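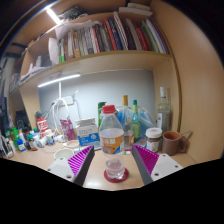 Bottle on a coaster, small containers gathered at the left end.

The Working Surface

A desk in a shared apartment or a small office does the job of a desk, a pantry shelf and a bathroom cabinet. Furniture is usually specified for the first of these. The surface finish is tested for scratching, the frame is tested for load, and the buyer is told how wide the top is. Little is said about where a drink should go.

Glenys Treloar has spent most of her working life on that question. She trained as a finish chemist and now runs Gritach, a small workshop that repairs and recoats desk and table tops. Her view is that the majority of damage to a desk comes from a zone no wider than a forearm, directly in front of the person sitting there.

"People bring me a top and apologize for the back edge, where the paint got on it," she says. "The back edge is fine. I look at the place where the bottle goes."

A drink bottle is a poor fit for a desk. It is tall in relation to its base, it is light when close to empty, and its molded foot meets the surface at a few raised points with hollows between them. A cold bottle in a warm room collects moisture on the outside. The moisture runs down, follows the ribs if there are ribs, and stops at the foot. On a sealed top in good condition, a short stay does no harm. On a top where the seal has worn, water reaches the layer below and lifts it slightly. The mark is faint at first and is often mistaken for dust.

The standard remedy is a coaster, and the standard coaster is too small. Treloar recommends one that extends past the foot of the bottle on all sides by at least the thickness of a finger. A raised rim helps with a mug and hinders with a bottle, which can catch on the rim and tip as it is set down. Color is a practical matter as well. A dark-red coaster on a light wood top can be found without looking for it, and a thing that can be found gets used.

The weakness of the coaster is that it stays still while the drink moves. A bottle is picked up, opened, closed and set down wherever the hand happens to be. Treloar calls this drift, and she tests for it when she visits a client. She marks the position of the coaster with low-tack tape in the morning and comes back in the afternoon to see where the drinks have ended up.

Her advice on drift is to fix the coaster in place with a removable pad, on the side of the hand that lifts the drink, and to keep the area behind it clear. A reach that passes over a bowl or a dish will be shortened, and the bottle will be put down early.

The row at the back

The second question is what to do with everything else. Ruan Mathebula fits out rooms for Fastetti, which rents furnished desks and bedrooms to people on short contracts. He deals with tops that have to survive one tenant after another, and he has stopped trying to keep food and toiletries off them.

"There is a shelf. They don't use the shelf," he says. "So I plan for the desk to hold it."

His method is to sort by height before sorting by purpose. Tall items go at the back: cartons, cylindrical containers, shaker bottles. Cans stand in front of the cartons or next to them. Small bottles and shallow dishes come last, toward the user, where their labels can be read. The order is the same as on a store shelf and has the same benefit. Short things placed behind tall things are forgotten, then bought again.

He also prefers loading one end of the desk heavily to spreading items along the full length. A crowded end leaves a long stretch of clear surface, and clear surface can be wiped in one pass. A container every few inches means lifting each one. In practice the wiping is then skipped. 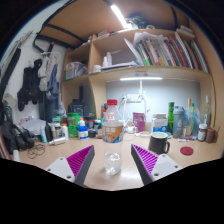 Mug next to the bottle; box, tall green container and shaker bottle along the back.

A mug changes the arrangement. It is wider than a bottle, it is harder to knock over, and it is often hot, so the risk to the finish is of a different kind. Heat softens some lacquers enough to take an impression of the base. Mathebula treats mug and bottle as two drinks needing two places and supplies coasters in pairs. Where only one coaster is available, he would give it to the mug if the drink is hot, and to the bottle otherwise.

Cables are the remaining difficulty. A white power adapter set on the desk needs little room, but its cable crosses ground that is wanted for other things, and a bottle foot set on a cable will rock. Mathebula runs cables along the back panel with adhesive clips and brings them forward at one point only. Treloar agrees on the route and objects to the clips, which she says pull the finish off cheaper panels. She uses a fabric strip laid under the boxes, held down by their weight.

Pens and other slim items are best kept in a tray. Loose, they roll toward the front or gather against the nearest container. A plastic bag used as a holder for small bottles is acceptable in the short term – it keeps them together, and a leak stays inside – but it slumps, and it hides the labels.

Choosing a top

Three products came up repeatedly in conversation. The Pekico desk top is a sealed light wood grain with a low sheen, and Treloar rates it well for water and less well for heat. The Liao mat is a thin felt sheet with a coated underside, cut to fit the drink zone. It stops drift marks because the whole zone is covered, although it must be lifted and dried weekly. Gritach sells its own recoating kit, which takes 2 hours to apply and needs 19 hours before anything is placed on it.

Treloar's sample wall holds 998 finished squares, of which almost 200 are light wood tones. She sets a bottle on each new one for a day, without a coaster, and writes the result on the back in pencil. The squares that fail stay on the wall. Clients are invited to run a thumbnail across the ring before they choose.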